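Notebook – paving bench, bay 2
24/02/2025

Drustdale mix, second go. Slump much better than the December batch, which was soup. Held back some of the water and added it at the end, Gülizar's idea. Still a bit sticky on the trowel but it closes up fine.

Batch weights
cement 300 g
sand 1348 g
pebble 1720 g (washed, the Kocabaş bag, not the Darnwood)
water by feel, write this down next time!!

Retarder brushed on the face, covered, left it alone while I did the sharpening. Came back and washed off with the soft brush. First tile: went too early, pulled three or four stones right out of the corner. Second tile waited longer, much cleaner. Third one I forgot over lunch and had to scrub like mad, left a grey film on everything. So the window is narrow in this room. Probably colder than the retarder people had in mind, heater was off till midmorning.

Question for Aishwarya – do we seal before or after the acid wash? My notes from the course say both, on diffrent pages. I'm going with after.

Darnwood pebble is out I think. Too many flat ones, they lie down like fish scales and you get a slick patch. Kocabaş is rounder and stands up. Costs more. Ask if they do a smaller bag, we only need up to 10 kilos for the sample set and I don't want another half sack going damp under the sink.

Molds: number 4 leaks at the hinge side. Taped it, leaked anyway. Needs a new strip of foam. The others ok, oil them BEFORE not during.

Zovus job. They want the exposed finish on the entry strip and plain troweled slab next to it, with a straight joint between. Talked it over with Gülizar at the bench. She'd pour the plain side first, let it set up, then use it as the form for the pebble side. I'd rather do it the other way round, easier to protect a flat slab from splashes with a bit of plastic than to mask stones. Neither of us has done it on an angle. Aishwarya wants to see a joint at the real angle before anyone cuts anything.

Color: client says pale. Pale to them is probably grey-white, mine dried yellower than it looked damp. White cement for the next two tiles, compare side by side by the door where the light is decent.

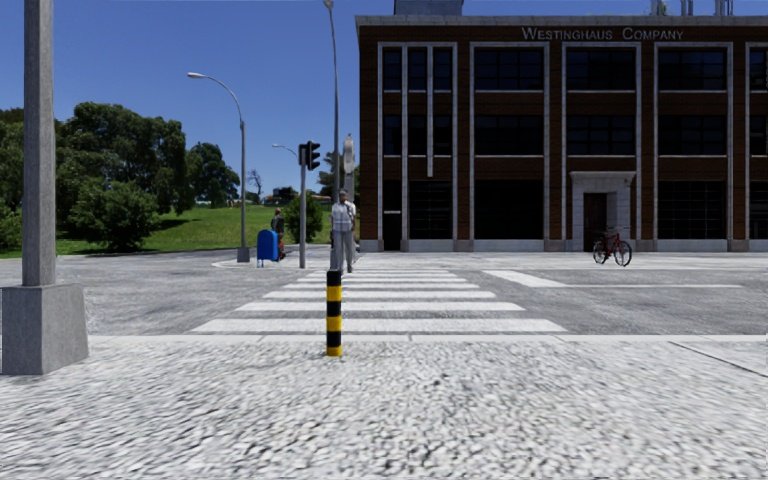
Street render. Pale pebble paving, diagonal joint, smoother slab on the right.

Gaps between the stones read pretty dark in there, ours are lighter. Could leave the wash a touch deeper but then the corners go. Try one deep, one shallow, same batch so it's a fair test.

To do
– foam strip for mold 4
– email Kocabaş re small bag
– measuring jug, the old one has no marks left on it
– white cement, check date on the bag
– timer. not my phone, it was in the other room agian

Tiles 1 to 3 under the damp sheet, top shelf. Don't stack anything on them pls.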